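Notas da visita à feira de encadernação e papel, dezembro. Escritas no comboio, desculpem a desordem.

Cheguei às 10 e pouco, chuva miudinha, fila à porta do pavilhão velho. Casaco no bengaleiro, ficha número 208, que depois quase perdi. A entrada dá direito a um caderninho cosido à mão, bonito, papel um bocado áspero demais para caneta de tinta permanente. Experimentei logo na fila do café. Borrou tudo.

## Papel

Comecei pela Mavard, porque era a banca mais perto e porque queria ver o papel de algodão. Folhas grandes, rebarba natural nos quatro lados. Gramagem de 200, existe também mais fina mas não tinham trazido. A Océane Bélanger deixou-me dobrar uma folha a favor e contra a fibra. Contra a fibra estala, abre fendinhas no vinco. A favor, nada, dobra limpa. Já sabia isto dos livros mas nunca tinha sentido nos dedos. Preço puxado. Comprei quatro folhas na mesma.

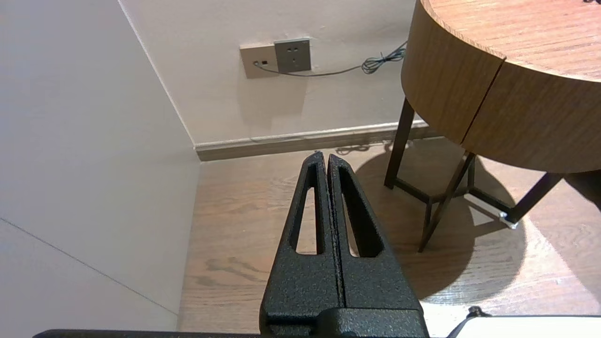
Depois a Skumeo, que faz marmoreados. Tina com água engrossada com alga, tintas pingadas por cima, pente a puxar. Demonstração de hora a hora. Cheguei a meio da primeira e fiquei para a segunda inteira. O padrão "pavão" sai em menos de dois minutos se a mão for firme, a minha não é. Deixaram o público tentar e o meu ficou uma lama cinzenta com um risco verde. Trouxe à mesma, vai para guardas de um caderno que não mostro a ninguem.

Nota para mim: perguntar pelo fel de boi, se ainda usam ou se passaram para o sintético. Esqueci-me.

## Costura e cola

A oficina da Judit Halász foi o melhor do dia. Costura copta, só 16 lugares, entrei por desistência de alguém. Ela ensina sem slides, sem folheto. Mostra uma vez devagar, mostra outra vez depressa, e depois é connosco. Linha de linho encerada, agulha curva. O meu erro de sempre: puxar para cima em vez de puxar no sentido da lombada, e rasgar o furo. Ela viu do outro lado da sala e veio baixar-me a mão sem dizer nada.

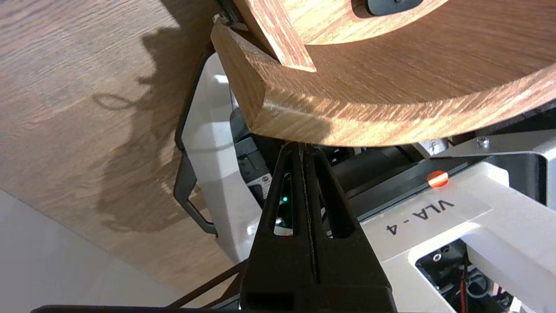

VLA-4

Ao almoço, sopa e uma sandes fraca. Partilhei mesa com o Prasanna Karunaratne, que restaura livros de contas de armazéns antigos. Conversa longa sobre colas. Ele só usa amido de trigo nas reparações, cozido de véspera e passado duas vezes pela peneira. PVA nem pensar, diz que quem vier a seguir é que paga. Mostrou no telemóvel um livro-razão com as folhas coladas umas às outras por uma inundação, bloco compacto. Passou um inverno a separá-las com uma espátula de osso. Fiquei com o contacto.

A Civaso tinha prensas. Ferro fundido, pesadíssimas, uma delas recuperada de uma tipografia que fechou. Leva lombadas de até 1000 folhas, segundo a ficha. Não tenho onde a pôr, nem chão que aguente. Fiquei ali a rodar o volante mais tempo do que era educado.

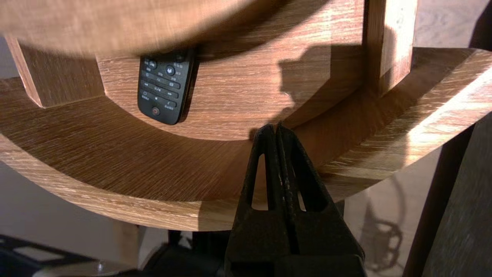
*Comando preto na prateleira de baixo de uma mesa redonda.*

## Tarde

Palestra da Ankica Stan sobre lombadas ocas versus lombadas coladas. Sala cheia, som mau, do fundo perdi metade. O que apanhei: a lombada oca poupa o dourado do título, mas num livro muito usado o tubo de papel cede primeiro nas pontas. Trouxe três modelos cortados ao meio e passou-os pelas filas. Óptima ideia, devia ser obrigatório. Alguém perguntou por livros de coro e a resposta demorou tanto que a sessão seguinte começou tarde.

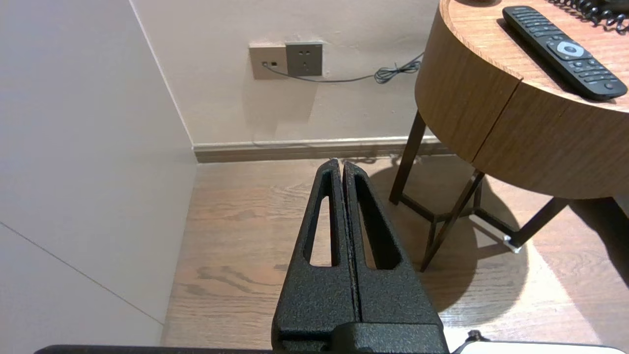 Da sessão seguinte, da Tahira Khokhar, só vi o início. Fechos de metal em encadernações de bolso, com moldes em cartão para marcar a posição antes de furar a pasta. Queria ter ficado, mas o comboio das 18h não espera e o bengaleiro tinha uma fila enorme.

Ainda passei a correr na banca da Pintér para comprar linha. Só restava crua e bordeaux. Trouxe a crua, dois carretos, e um pedaço de cera de abelha que agora cheira na mochila toda.

Para o ano:

- levar almoço
- inscrever-me na oficina com antecedencia
- sentar à frente nas palestras
- tubo rígido para as folhas grandes, uma das de algodão já vem com um canto amachucado

Falta-me passar a limpo o esquema da costura copta, está nas costas do talão do café.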